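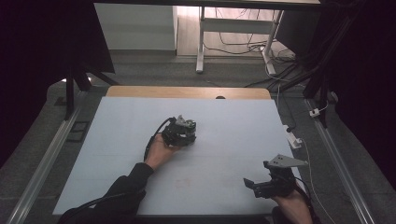 A foam board laid over a wooden tabletop gives a plain surface for handwork.

The desk is too low, and so is yours

Most desks sold in this country stand 29 or 30 inches off the floor. The figure goes back to an age of handwriting and ledgers, and it suits a fairly tall person sitting upright with a pen. It suits very few of the jobs people now do at a table.

Ah-rin Jeon has spent 14 years fitting work tables for people who make things by hand. Her shop, Dindier, occupies the ground floor of a former shoe store in Lelterholm. Customers bring in whatever they work on, and she watches them do it before she measures anything.

"They tell me their shoulders hurt and they ask about chairs," Jeon says. "I look at the table first. A chair goes up and down. The table stays where it is for 20 years."

Her rule is simple. Stand or sit as you normally would, let your arms hang, and bend your elbows. For heavy work such as kneading or sanding, the surface should be well below the elbow. For writing it should be close to it. For fine work – beading, engraving, mending a watch – it should be higher still, with something to rest the forearms on.

The trouble comes when one table has to do all three. Kitchen tables are the usual case. A quilter who cuts fabric standing up and then sits down to sew is asking for two heights out of one piece of furniture, and her back pays for it.

Adjustable frames solve part of the problem. The one Jeon sells most is the Flovo, which cranks by hand and has a range of 14 inches. Motorized frames are quicker, but she finds that people who share a table with a spouse stop adjusting them after a month either way.

Cheaper fixes work too. Wooden blocks under the legs will raise a table for a few dollars. Lowering one takes a saw and some nerve. Jeon advises taking off half an inch at a time and living with it for a week.

The top matters as much as the height. A hard edge presses on the wrists, and a glossy finish throws light back into the eyes. Pale, dull surfaces are easier over a long day, and a soft layer keeps small parts from bouncing to the floor. At Abou Zeid, a bookbinding workshop across town, all eight benches were refinished in matte last September, and the overhead lamps were moved to the side.

February 2020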